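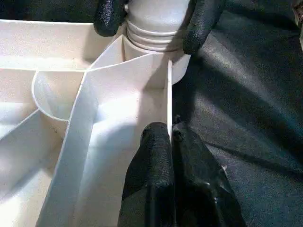 3.2 Storage of small household items in the study homes

The second part of our survey asked where people keep the small things they use every day, such as medicine, cleaning liquid, batteries and sewing items. Earlier work on housing in Fendton looked mostly at built-in storage, for example closets and kitchen shelves. Free-standing furniture was left out, although many rented apartments in the town have very little built-in space. We therefore included every piece of furniture with at least one shelf, door or open recess.

The survey was carried out in June in two districts, Clitedent and Lim. A total of 200 households answered the full questionnaire, and their answers gave us 3425 entries, each entry being one item with one usual place. Households could name a second place if an item moved between rooms. We did not ask for the value of the items or for the brand. The coding of places followed the Zandoritz scheme, with one change: we divided the class "cabinet" into the inside, the open recess and the top surface, and treated these as separate places.

Low cabinets standing against a wall were named in both districts. The open recesses of such cabinets are often sold as a display area (Figure 2), but the respondents described them in many different ways. Some wrote that the recess is for decoration only. Others used it for keys, chargers or letters which wait for an answer. The top surface was described with less variety, and the word "temporary" appeared often, also for items that had been there for more than 23 months.
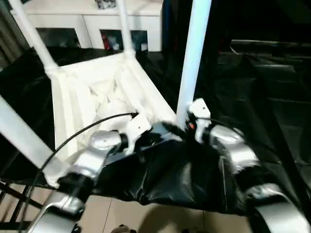 Figure 2. White cabinet with two open recesses, placed against the back wall. Small items are kept in the right recess and on the top.

Trays with compartments were a more difficult case for the coding. A tray can stand in a drawer, on a table or inside a cabinet, and it can be carried with its contents from one room to another. In the first round, our coders did not agree on whether the tray or the furniture under it should be taken as the place. We decided to record both, with the tray as the inner place and the furniture as the outer place. Bottles standing in a tray were coded in the same way as bottles on a shelf - the question of stability was not considered in this study.

The answers depend on memory, and this is a limit of the method. A person who fills in a questionnaire in the kitchen will probably remember the kitchen better than the bedroom. We tried to reduce this effect by asking respondents to walk through the home before they started, but we could not check if they did so. The order of the rooms in the form was also changed between households. Differences between Clitedent and Lim are reported in Section 3.3, where the size of the apartment is included as a factor.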